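Household Economics and Everyday Work
Handout 6: Laundry, or Where the Day Went

Please read before the session. The handout is long because the topic is long, and because last year's version was short and people filled in the gaps with remarks about their mothers.

1. What we are doing this week

Last week was heating. The main point there, if you missed it, was that a chore can get easier for one person and show up as a cost on somebody else's doorstep. Keep that in mind, as laundry does the same thing with better manners.

The question for this week is why washing clothes, which has been mechanized more thoroughly than almost any other job in the home, still eats so much of the week. You will notice that every generation since the wringer has been promised free afternoons. You may ask your relatives where they put them.

2. Wash day before the machine

The old wash day took a full day because it was several jobs stacked on top of each other. Water had to be fetched, then heated, which meant fuel had to be fetched too. Clothes were sorted and soaked the night before. Then came scrubbing, boiling, rinsing, wringing, rinsing again, hanging, and a cold supper, as the stove was busy and so was the cook.

Two things to notice. First, the water. People who write about laundry tend to write about soap and tubs, but carrying was the worst of it. A wash with its rinses could use many buckets, and each one had to be carried in clean and carried out dirty. When you read the Virkberg household diaries in the packet, look at how often the writer complains about her shoulders and how seldom she complains about stains.

Second, the work was shared, though unevenly. Children carried. Neighbors traded a morning for a morning. Households with any money at all sent things out, and plenty of households with hardly any money still sent out the sheets. The washerwoman is all over the account books and almost absent from the memoirs. Make of that what you like, but do make something of it in your response paper.

3. The sending-out years

For a while it looked as if laundry would leave the home for good, the way bread and candles mostly did. Commercial laundries collected on one day and returned on another. The Wekska Steam Laundry price list (packet, second item) shows the going rates for shirts, collars, table linen and something called "family rough dry," which meant they washed it and you did the unpleasant part.

Then it came back. The home washing machine got cheap enough, the laundries got a name for shredding buttons, and the job that had been moving out of the house turned around and moved in again. It is one of very few household jobs to have made that trip in both directions. The person who had been paying a bill became the person doing the wash, and since no money changed hands anymore, the work dropped out of the books. It did not drop out of the day.

4. The standards problem

This is the part that tends to start arguments, so here is the claim in plain form. When a task gets easier, people do it more often, and to a higher standard, until it takes up something close to the time it took before.

Shirts that were worn for a week got worn for a day. Sheets were changed more often. Towels, which used to be a shared and rather philosophical object, became personal. A household with 4 people in it can fill a machine most days without anyone having gone near a coal mine.

There are good objections to this claim and you should know them:

The time studies do not measure the same thing. Some count only the minutes your hands are in the clothes. Others count the hours you are stuck at home waiting for the buzzer.

Rising standards were partly a matter of health, and it is easy to be snooty about clean sheets if you have never gone without.

Somebody set the standards. Soap advertisements did a good deal of the setting, and the Predmont soap leaflets in the packet are shameless even by the standards of soap leaflets. Count how often the word "neighbors" appears. It is never good news.

5. The folding problem

Look at which parts of wash day the machine took over: carrying, heating, scrubbing, wringing, and later drying. Now look at what it left. Sorting, treating spots, deciding what can go in with what, pairing, folding, ironing (for those who still iron), and putting away.

What got mechanized was the heavy part. What stayed was the fiddly part, and the fiddly part is judgment. A dryer does not care what is in it. Folding requires knowing that the limp thing in your hand is a fitted sheet, finding a corner, and then accepting that it has no corners. Cloth is never the same shape twice. A cup on a shelf is still a cup tomorrow, while a dish towel has to be found all over again every time you pick it up.

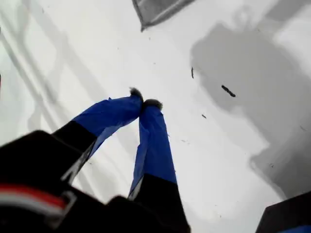
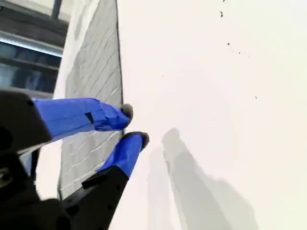
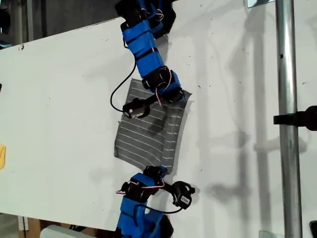 The fiddly work is also the work that is hardest to see when it has been done. Notice how it gets talked about. People will say "I did the laundry" when they mean they pressed a button, and the pile on the chair is then treated as a kind of weather. Srivastava's essay in the packet calls this "the chair stage" and argues that most quarrels over housework are quarrels over the chair stage. I think this is overstated. I also have a chair.

A side note on ironing, as it comes up every year. Ironing is the one laundry job that shrank on its own, thanks mostly to changes in cloth and a general lowering of expectations in the matter of pillowcases. It is a poor fit for the standards claim in section 4, and anyone who wants to write against that claim should begin there.

6. Terms to know

Rough dry: washed and dried, not ironed, returned in a heap.

Flatwork: sheets, tablecloths, towels, anything that can be pressed flat. Laundries loved it and charged accordingly.

Bluing: a faint blue tint added to the last rinse so that yellowed cloth would look white. It was cosmetic. So is much of this topic.

Mangle: rollers for pressing damp cloth. Also what happened to fingers.

Attending time: time when you are not working on the task but cannot leave it. We will use this term for the rest of the course, so please stop calling it "waiting around" in your papers.

7. Reading the laundry log

You each kept a log. Before the session, go over yours and mark every entry as hands-on, attending, or deciding. If you have no deciding entries at all, either you live alone and own only gray socks, or somebody else in your home is doing the deciding. Find out which before you come to class.

Please do not tidy the log. I can tell. The same household cannot run a load for exactly 20 minutes every time, and a fold of exactly 20 minutes after it is the work of a person filling in boxes on the bus.

8. For discussion

Why did laundry come back into the home when baking, on the whole, did not?

Is attending time work? If you say no, would you say the same of a night guard?

Who in your household knows which items cannot go in the dryer, and how did that person come to know it? (The answer is usually a sweater.)

The laundromat keeps the machine outside the home but leaves the labor with the customer. Where does it belong in the story told in section 3?

9. Response paper

200 words, on one item from the packet. That is a limit and I do stop reading. Quote the source at least once, and pick something smaller than you think you need. A single line in an account book will get you further than the Industrial Revolution, which has had plenty of attention.

Papers go in the tray by the office door or through the course page, not both. Due 17 Jul 2026. If you are carrying an incomplete over into September, see me about the replacement topic, which is dishes.

Next handout: Shopping, lists, and the weekly trip. Bring a grocery receipt you are not embarrassed by, or one you are.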